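Buscar en el manual
Buscar
Por Wulan Raju
Julio

4. Secado y curado de la cosecha con el armario Flerketti

Llegar a este capítulo quiere decir que ya has cortado tus plantas, o que estás a punto, así que lo primero es darte la enhorabuena. Son muchas semanas de riegos, de mirar hojas con la lupa y de levantarse a comprobar si el temporizador había saltado (a todos nos ha pasado), y ahora queda la parte más tranquila, que también es la que más paciencia pide. Una flor bien cultivada se puede estropear en tres días de secado con prisas, y sería una pena.

Recuerda que este manual se dirige a socios adultos que cultivan dentro de lo que permite la ley del lugar donde viven. Si tienes dudas sobre tu caso, resuélvelas antes de enchufar nada.

4.1 Antes de colgar

1. Coloca el armario en una habitación interior, sobre suelo firme y nivelado, lejos de radiadores y de ventanas por las que entre sol directo.

2. Monta el filtro de carbón Tirnard en la salida superior. La flecha del cartucho debe apuntar hacia fuera. Aprieta la abrazadera a mano, sin alicates, que el aro es más blando de lo que parece.

3. Conecta la sonda de humedad a la toma azul y cuélgala a media altura, donde no le dé de lleno el ventilador.

4. Enciende el aparato vacío y déjalo funcionar una noche entera. En la pantalla deberías leer entre 18 y 20 grados y una humedad de entre el 55 y el 60 %.

Nota: si la humedad no baja del 65 % tras esa primera noche, revisa la junta de la puerta. Casi siempre es un pliegue en la esquina inferior, y se arregla pasando el dedo.

4.2 Colgado de las ramas

5. Corta las ramas a un largo parecido y retira las hojas grandes. Las pequeñas, las que asoman entre las flores, puedes dejarlas si vives en una zona seca; protegen bastante y se quitan luego sin problema.

6. Cuelga las ramas boca abajo en las barras, dejando el ancho de una mano entre una y otra. La carga máxima de cada barra es de 350 gramos en fresco. Pesa, por favor, aunque te dé pereza.

7. Selecciona el programa 3 (secado lento) y cierra la puerta.

8. Abre una vez al día, mejor siempre a la misma hora, y mira si hay manchas grises o pelusilla blanca. Si encuentras moho, saca la rama entera y no intentes salvar un trozo.

Precaución: no cuelgues trapos húmedos ni pongas recipientes con agua dentro del armario para «corregir» el ambiente. El humidificador Menon ya se encarga de eso, y el agua cerca del cuadro eléctrico es peligrosa.

Precaución: desenchufa siempre el equipo antes de cambiar el filtro o de limpiar las aspas.

4.3 ¿Cómo sé que están secas?

Dobla una ramita fina. Si se curva sin partirse, todavía le falta; si cruje y se rompe dejando alguna fibra, ha llegado el momento. Suele tardar entre siete y doce días, y me quedo tan a gusto dándote un margen así de ancho, porque depende mucho de la variedad y del grosor de la flor. Sutrisno Wuisan, que revisó este capítulo conmigo, prefiere esperar un día más de lo que le pide el cuerpo, y sus frascos siempre huelen de maravilla.
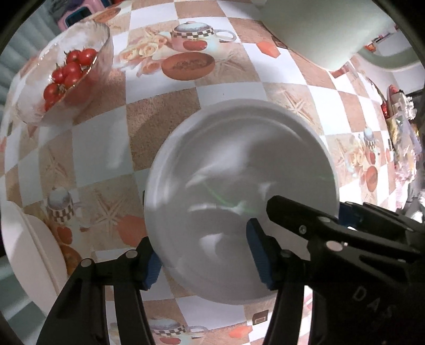 4.4 Curado en frascos

9. Separa las flores de la rama con tijeras limpias y llena los frascos Mernach hasta tres cuartos. No aprietes; al girar el frasco, las flores tienen que moverse.

10. Mete un higrómetro pequeño en cada frasco y cierra. Pasadas unas horas, lee la cifra. Lo que buscamos es un valor entre el 58 y el 62 %. Por encima del 65 %, devuelve las flores al armario una noche.

11. Durante la primera semana, abre los frascos diez minutos por la mañana y otros diez por la noche. En la segunda basta con una vez al día, y a partir de ahí con una por semana.

12. Etiqueta cada frasco con la variedad y el mes, y guárdalo bajo llave, a oscuras y fuera del alcance de niños y animales.

Nota: un olor a amoníaco o a hierba recién segada indica que se cerró con demasiada humedad. Con la hierba hay arreglo ventilando más. Con el amoníaco, desecha el contenido.

Si la pantalla muestra el código 713, la sonda se ha soltado: apaga, vuelve a encajarla hasta oír el clic y enciende de nuevo. La limpieza del armario entre cosechas se trata en el capítulo 5.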